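Dicas da bancada: acertar a garra antes de mexer no resto

Publicado em 5/3/25 por Retno Mandagi

Meninas e meninos da automação, voltei com as dicas de oficina! Muita gente me escreveu depois do texto sobre cabos e a pergunta que mais apareceu foi a mesma: "a garra pega torto, troco o quê?". Calma, guarda a carteira. Antes de comprar peça eu gasto uma tarde no simulador e outra na célula, e quase sempre o problema está na pose de aproximação.

A minha célula tem nome, Dernatora (longa história), e a tarefa dela é pegar caixinhas em fila e passar para uma bandeja. Eu monto tudo primeiro na tela, com mesa, estante e caixas no tamanho certo, e só depois levo o programa para o braço de verdade. Uso um caderno Bralta de capa dura para anotar os números, porque arquivo eu perco, caderno não!

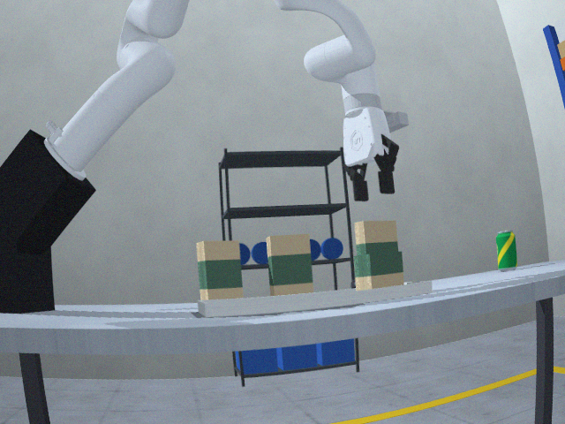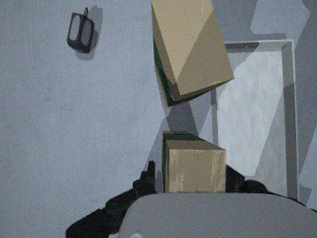 Da mesa e da câmera perto da garra, tudo no simulador.

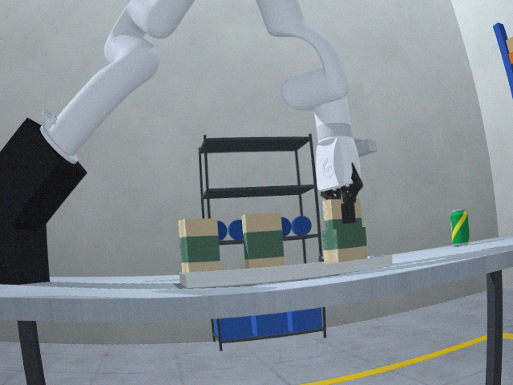
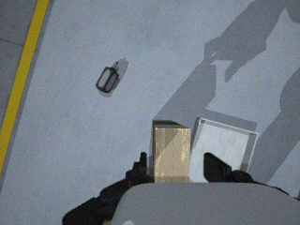
A primeira coisa que eu confiro é a altura em que a garra para antes de descer. No meu caderno a posição de espera da Dernatora é 426 mm acima da mesa e a de pega é 223 mm, medidas na flange, e eu só passo de uma para a outra em velocidade de tartaruga. Mas número bonito não garante dedo no lugar, então vou para a vista de perto: na última, a caixa está entre os dois dedos só que mais para o lado do esquerdo, e é esse tipo de folga desigual que eu procuro. Se fechar assim, um dedo encosta antes do outro e empurra a caixa. Corrijo de milímetro em milímetro, sempre num eixo só, e rodo de novo. Dá preguiça, eu sei, mas mexer em dois eixos juntos já me custou uma noite inteira.

Outras coisinhas que valem para quem tem célula pequena:

Limpe as pastilhas dos dedos com pano sem fiapo e álcool isopropílico. Nada de solvente forte, que resseca a borracha. Eu faço isso com a garra aberta e o braço desligado na chave.

Confira os parafusos do punho com torquímetro e faça um risquinho de caneta na cabeça de cada um. Se o risco saiu do lugar, o parafuso andou.

Anote os ciclos. Da última vez que abri a minha garra ela estava com 1.643 ciclos desde a graxa anterior e ainda corria macia, mas eu engraxei mesmo assim (já estava aberta, né).

Graxa é pouquinha! Uso a Ultia branca, uma gota do tamanho de um grão de arroz em cada guia, abro e fecho a garra umas vezes e tiro o excesso com cotonete.

Trocou o dedo, refaça o ponto central da ferramenta. Sempre. Até quando o dedo novo parece igualzinho ao velho.

E salve o programa com outro nome antes de editar. O meu atual se chama Chu e já tem uma fila de cópias atrás dele.

Em junho quero desmontar o punho inteiro e mostrar como eu troco a vedação. Se alguém aí já fez e tem truque para tirar o anel sem riscar o alojamento, me conta nos comentários!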